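Rangement de bureau : pot à crayons ou tiroir ?

Forum Maison et organisation > Bureau et papeterie
12 réponses

mirabelle_54
Bonjour à tous. Je refais mon coin bureau et je voudrais ne garder que le strict nécessaire sur le plateau. J'hésite entre un pot à crayons classique et un organiseur de tiroir. J'écris beaucoup à la main, je dessine un peu, et j'ai toujours des stylos partout. Vous faites comment ?

Kerska
Tiroir, sans hésiter. J'ai un organiseur Vesura à compartiments et je ne reviendrais pas en arrière. Un pot, ça se remplit de stylos qui ne marchent plus et ça prend la poussière.

tonton_gilles
Pas d'accord avec Kerska. Le tiroir, on l'ouvre, on fouille, on le laisse ouvert et on se cogne le genou dedans. Un pot lourd, en céramique, posé du côté de la main qui écrit. J'ai le même depuis mes études.

Kerska
Le genou, c'est une question de hauteur de bureau.

mirabelle_54
Mon bureau a deux tiroirs mais ils sont très peu profonds. La céramique me fait un peu peur, j'ai un chat.

Ximena Lucero
J'ai eu les deux. Pour les pots, je conseille le grillage métallique : c'est léger, ça ne casse pas quand ça tombe et la poussière ne reste pas trop au fond. Un coup d'eau savonneuse et c'est propre. Il faut bien le sécher, par contre, surtout au niveau des soudures. Le mien est rose et je l'ai mis sur le plateau gris du bureau, devant le rideau.

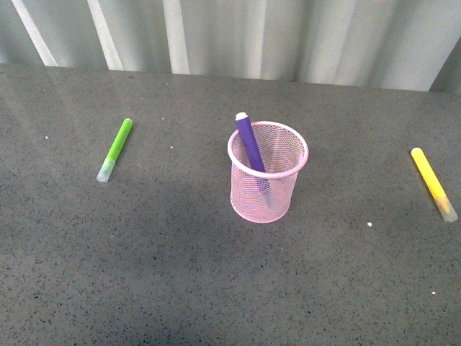
Mon pot en grillage rose sur le plateau gris moucheté

tonton_gilles
Trop léger à mon goût. Avec des ciseaux et une règle en métal dedans, ça bascule dès qu'on tire un peu vite.

Ximena Lucero
Ça dépend de ce qu'on y met. Les ciseaux, je les range ailleurs -- et les règles longues aussi.

pauline.g
Pareil que Ximena, pot en grillage. J'ai collé un rond de feutrine dessous pour ne pas rayer le bois. Par contre les mines fines passent à travers les mailles, j'ai des points de feutre partout sur le bureau. Je mets un carton découpé au fond.

Kerska
Donc un pot, plus de la feutrine, plus un carton. Le tiroir, lui, est livré fini.

mirabelle_54
Merci pour les avis. Je vais prendre un pot en grillage pour ce qui sert tous les jours et laisser le reste dans un des tiroirs. Est-ce que quelqu'un sait si la feutrine adhésive tient bien sur un bord arrondi ?

pauline.g
Chez moi elle tient. Dégraisse à l'alcool avant et laisse poser une nuit sans y toucher.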